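News > Labs > Teaching by Hand
Search this site Go

At Plomby, Châu Từ no longer starts a new task with a joystick. Operators hold a gripper in each hand and do the job themselves, and the marker cube on each gripper gives its position over time.

"Remote control still has a place," Từ said. "You get the arm's own joint limits in the data. By hand you get speed." The April set came to 1,862 hand demonstrations and 685 by remote control – both covering shelf and cubby work.

Bad tracking is the main loss. "If a cube is hidden from the cameras, we drop the take," Từ said. Each operator gets four practice runs before recording. 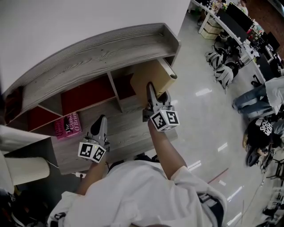 Comments (2)

Tyson Fortin: We kept remote control for contact tasks, as hand demos gave us wrist angles our arm couldn't reach. Do you filter for that before training?

Huỳnh: Same problem at Osen. We check reach after each take.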